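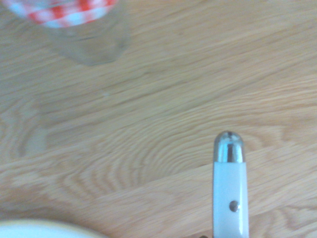 Moving to Drekau in July, ship our stuff or start again?

marmaladeabroad
Posted 2021-01-17

Hello all! We're leaving Kandevcombe for Drekau in July (my other half's job, I'm tagging along) and I can't decide what to do with the contents of our house. Segura have quoted us for a shared container, but the flat comes furnished and I keep wondering if I'll regret paying to move a lot of old bookcases. On the other hand I'm soppy about my things and I don't want to feel like I'm living in a hotel. What did you all do?

2 replies

skendthorpe_exile

We did this from Skendthorpe and took far too much. Our container sat at the port for 50 days, and by then we'd bought half of it again! If I had my time over I'd take 4 suitcases, post 3 boxes of books and photos, and leave the furniture with family. Do bring your own pillows though (the ones in our flat were like slabs). Also ask whether the quote covers delivery up the stairs. Ours didn't, and that was another 620 on top, which I'm still cross about. 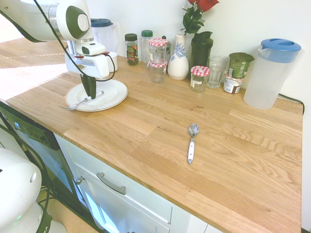

windowseat

Depends how long you're going for. If it's only a couple of years, sell the lot. We stored ours and I can't even remember what's in there now. Check what your landlord means by furnished too, ours had a sofa and no curtains.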